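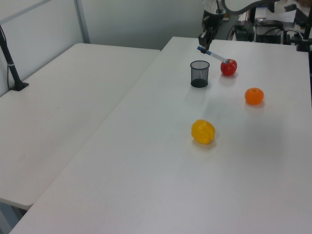

Rokar Open Day

The Rokar Open Day is a yearly visit day at the Rokar workshop in Utau, where anyone can walk in and watch robot arms do small table jobs. I've been to it 2 times now, and I wrote most of this entry after the one on July 19, 2026, so forgive me if it sounds a bit fresh off the train.

Background

Rokar began as a repair shop for packing machines and drifted into robot arms (slowly, if you ask the older staff). The open day started as an evening for suppliers. Word got round the town, families began turning up, and the firm gave in and opened the whole ground floor. The latest one had 154 visitors through the door, which felt like plenty in those corridors! There is no charge, but you do have to sign in and leave big bags at the front.

The table demonstration

This is the bit I'd send anyone to first. An arm works over a plain white table with a few everyday things set out on it: a black mesh pencil cup, an apple, a tangerine and a yellow pepper. The job is to put a marker pen in the cup. It sounds like nothing, and then you stand there and find you've been holding your breath. When I had my best view the gripper had hold of a white marker with a blue cap, tilted over, with its tip right down at the apple and the cup just next door, still empty.

The fruit and the pepper have no part in the job itself. They give the arm something to sort the cup out from, and the staff will happily shift them about between goes if you ask. A pen is an awkward thing to hand a robot, I was told, as a small change in the angle at one end makes a big one at the other. I tried it at home with kitchen tongs and a biro and I can report that it is awkward for people too.

The software side is called Cloltument. It keeps a record of each go, good or bad, and the team wanted 500 of them in the bag before changing the table layout. I asked whether the bad ones get thrown out and was told no, they're kept and looked at quite closely.

The Kyriakidis talk

Upstairs there is a short talk from Kyriakidis, the firm that makes the gripper pads. It's mostly about rubber, and I enjoyed it far more than I expected to. Samples get passed along the rows, so sit near the front or they'll reach you just as everyone is standing up.

Visiting

The workshop is a flat walk from Utau station. Doors open in the morning and the talk is after lunch. Tea is on the ground floor, next to the coats.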